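About Sterier

Small bakery, early hours, flour on everything.
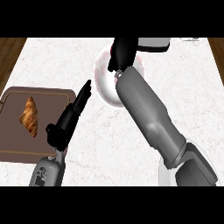 Croissant on a board, marble counter.

Who we are
Sterier is a bakery and breakfast counter on Ogunleye Road. Bread, pastries, soup from noon, a few cakes at the weekend. Started as a market stall with a folding table and one oven at home. Been in the shop for 7 years now. Sixteen of us on the books, most part time, a good few of them students.

What we make
Sourdough every day except Monday (we're shut Monday, please stop rattling the door). White tin, seeded tin, a rye that sells out before ten. Croissants plain, almond, and ham and cheese. Cinnamon buns Thursday to Sunday. Hot cross buns when it's the season and not a week before. No sandwiches after three, the bread's usually gone.

How we do it
Dough is mixed the afternoon before and left overnight in the cold room. First bakers in at four. Croissants take 27 hours start to finish, so if we run out we've run out, there isn't another tray coming. Butter, not margarine. Flour comes from a mill we've used since the stall days. They deliver on Wednesdays, mostly.

On a busy Saturday we bake 504 croissants. Used to do half that. The second oven helped alot.

Wholesale
We supply cafes and a couple of offices, including the canteen at Kodonex and the Fomov guest house up the hill. Happy to talk to new customers if you're on the van route. Minimum order applies, ask for the sheet. Standing orders can be changed up to noon the day before. After noon, ring us and we'll try, no promises.

Allergens
Everything is made in one room. Wheat, milk, egg, nuts, sesame, all in there together. We can't do gluten free safely so we don't do it. Full list behind the counter, ask anyone serving.

Celebration cakes
A week's notice please, two in December. Sponge, carrot, chocolate, lemon. We don't do sugar figures or photo toppers. Half up front, rest on collection. Bring a box back if you've got one of ours.

Leftovers
Anything unsold goes to the community fridge by the library at closing. Day-old loaves are in the basket by the till, half price. Good for toast.

Working here
We usualy take people on in September and again before Christmas. Early starts, so think about how you'd get here. Staff breakfast, bread to take home. Drop a note in with your name, number and what days you can do.

Finding us
Corner of Ogunleye Road, opposite the bus shelter. Open Tuesday to Saturday half seven till four, Sunday eight till one. No parking outside, try behind the church. Step at the front door, level entrance round the side, ring the bell. Dogs fine on the bench. Card or cash.

Closed the last week of July for holidays.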